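Play food storage – one tray or sorted tubs?

Forum: Home and Playroom > Toys and Storage
Thread 3088

Renato S
January 6, 2024

We run a toy library out of the hall in Ponurside and I'm redoing the pretend food. At the moment the fruit and veg all lives in one tray and the children tip it out to find anything. I'm thinking of splitting it into 6 small tubs by type. Has anyone done this and stuck with it?

kuhlmann_k

Did it in August. Lasted a fortnight. The lids went missing and the tubs ended up stacked inside each other with the food on the floor. Went back to one tray, low sides, no lid.

Zihan Li

I'd go the other way. Tubs work if you put fewer things in them. We had 50 pieces for a group of four children, far too many. Half of it went in the cupboard and we swap it over now and then.

Ariel A

One tray for me as well, and see-through plastic if you can get it. Blue-green is fine, you can still tell what's at the bottom. Grapes, kiwi, something like a chilli, yellow ones that pass for lemons and an orange mango shape can all go in together. I wouldn't bother sorting fruit from veg. 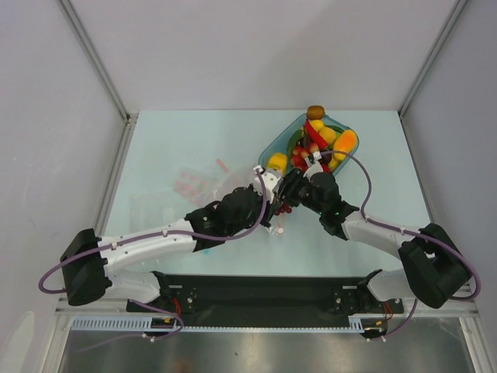
Kristof Leemans: grapes are the one thing I'd keep out of a shared tray. The stalks on ours catch on everything and the small ones come off the bunch. I check them over every time a set comes back and bin any that are loose. Otherwise agree with Ariel about not sorting.

Zihan Li

Not sorting is fine at home. In a toy library somebody has to check the set back in, and that takes ages with a heap.

Ariel A

We just weigh the tray. If it's light, something's missing.

kuhlmann_k

Weighing won't tell you which piece though. A lemon and a mango could be much the same.

Renato S

Thanks all. I'll keep the one tray and take out half the food, then try a list taped underneath for checking in. Kristof – do you wash yours in the sink or wipe them?

Kristof Leemans

Warm soapy water, then a towel overnight. Squeeze the hollow ones or they hold water.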